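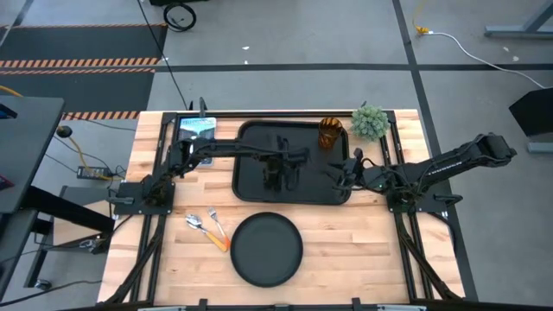

murnwood_moz
Right, kitchen bench people, I need you! We're finally redoing the kitchen at Murnwood and I've fallen hard for solid timber. I love a pale butcher-block top like the one in my pic, with a black tray sitting on it — the contrast is gorgeous. My question is finish. Hard wax oil or a proper varnish? Two kids, lots of beetroot.

plandamel
Oil, every time! Ours has had 13 years of abuse and it still comes up a treat. Light sand, two thin coats, leave it overnight. You get to know the colour of your own bench, I reckon.

SorchaBaird
Have to disagree with plandamel. I oiled for 5 years and hated every Friday night of it. Varnished the lot last November and I'd never go back. A bit of sheen doesn't bother me one bit.

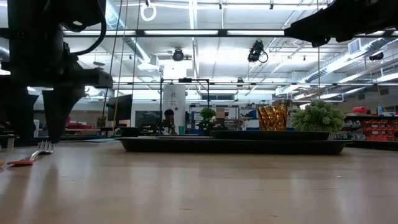 Pale top with a slight gloss, red-handled fork.

plandamel
Sheen's fine until you scratch it, Sorcha! Then you're stripping the whole length. With oil you fix the one spot and have a cuppa.

semple7
Team oil, but do the underside too or it'll cup. Mine did. Also look at the warmer timbers before you order, Morag — they hide tea stains brilliantly.

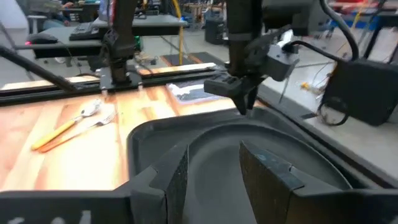

Warmer timber with the grain showing, yellow and orange handles.

murnwood_moz
Ooh, that's lovely. Off to the yard at Stuturport for offcuts, so I can try both finishes and go mad with the beetroot.

SorchaBaird
Leave the juice on overnight, Morag. Then we'll talk about oil!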